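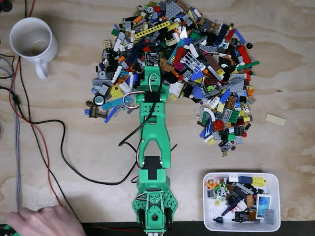
LEGO on the plywood table.

Jan 31, 2023
Incubation room, Henare House

Second week with the Setum incubator and I still don't trust the readout. Set point 88 F. Display says 88 every time I look, at any hour, with the door just closed or just opened. No real box of air does that. Either the display shows the set point and calls it a reading, or it smooths the numbers so hard that it may as well. The manual is silent on this. Wrote to Setum to ask and got back a link to the manual.

Put our old glass thermometer on the top shelf and the probe logger on the bottom shelf, next to the python eggs. Will leave both in overnight and swap them tomorrow, so that if one of them is off we can tell that apart from a real difference between shelves. Please don't move them. If you need to get at the eggs, use the side port and write down when you did it.

Rorero substrate. The bag says it holds moisture twice as long as vermiculite. Longer than what grade, in what kind of tub, at what temperature? No idea. Mixed it at 60 g water to 100 g dry, same as our usual mix, in one tub. Control tub is plain vermiculite, same ratio, same lid, same number of holes. Both on the middle shelf, no eggs in either. I know the plan was to put the gecko eggs straight onto the Rorero. I'm not doing that until I have seen weights on the empty tubs for a while. The geckos don't lay so often that we can spend a clutch on a bag label.

Tub weights go in the back of this book, water loss only, tub and lid included. Weigh before feeding rounds, same scale. The scale by the sink drifts when the fridge is running, use the other one.

Python clutch: 4 eggs, all from the one female. Three look fine, white and full. The last one has a dent on the upper side and a yellow patch. Candled it and could not make out vessels, but the shell is thick on that side and I couldn't make out much of anything. Leaving it in. It isn't stuck to the others and there's no mold or smell. Pulling it now gains us nothing.

The Lorncombe people say a dent this early always means the mix is too dry. Always is a strong word. They told us last year that it always means too hot. Added no water. If a second egg dents I will change my mind, and change one thing only, so we learn something from it.

Also from Lorncombe: their hatch rate with the same incubator, given as 100 percent. Asked how many clutches and whether they count eggs thrown out before the end. No answer to either part. I would not put that figure in the keeper newsletter yet, and certainly not on the sign by the public window. If we must have a sign, say that there are python eggs in the box and leave it there.

Room notes. Door seal on the incubator is fine at the top, loose at the lower hinge corner — a strip of paper slides out without any drag. That might explain a cold bottom shelf if the logger finds one. Did not tape it. I want a night of numbers with it as it is first.

To do
Swap thermometer and logger tomorrow, same time.
Ask Setum again, plainly: is the display measured or not?
Order ordinary vermiculite, medium. We are nearly out and I don't want to end up on Rorero by default.
Candle the dented egg again in February, from underneath, without turning it.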